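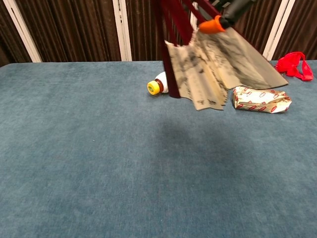 Cadow long-finger gripper: two months on the bench

We bought the Cadow to replace the Ostavitz parallel jaw we had been using for mixed picking. The list price was $1,931 with the mounting plate and one spare set of fingers. Shipping took 9 days.

Fit and setup

It bolted straight onto our arm. The controller is a Gorkley, and Cadow's driver loaded without any trouble, but the default closing speed is too high for soft things. I dropped it to the second-lowest setting and left it there.

Handling

The maroon fingers are long flat bars, and the reach is the main reason to buy this gripper. You can go down close to the table and keep the arm well above it. The Ostavitz fingers were short enough that I had to plan every move around the wrist.

Paper is what I cared about most. A big creased sheet has no good place to grab, and the old jaw tended to slide off the folds. The Cadow pinches a fold and holds it while the rest of the sheet hangs. I also keep a small bottle with a yellow cap, a wrapped package and some red fabric on the blue carpet for practice picks. Fabric is easy. The bottle is harder when it's lying on its side - the flat fingers want to push it away before they close, and you need to come in square to the body.

Complaints

The long fingers flex at the tips under load. They also throw a wide shadow on the table, and my overhead camera lost edges until I moved the lamp. Cadow's manual gives the finger screws 2 lines and no torque value. One of mine worked loose in April.

Compared with the Cartwright

I had a Cartwright on loan for a week. It's stiffer and better with heavy parts, but it closes with a snap and tore thin paper. For boxes and machined parts I would take the Cartwright. For paper and cloth I'm keeping the Cadow. Order the spare pads with it, as they ship separately.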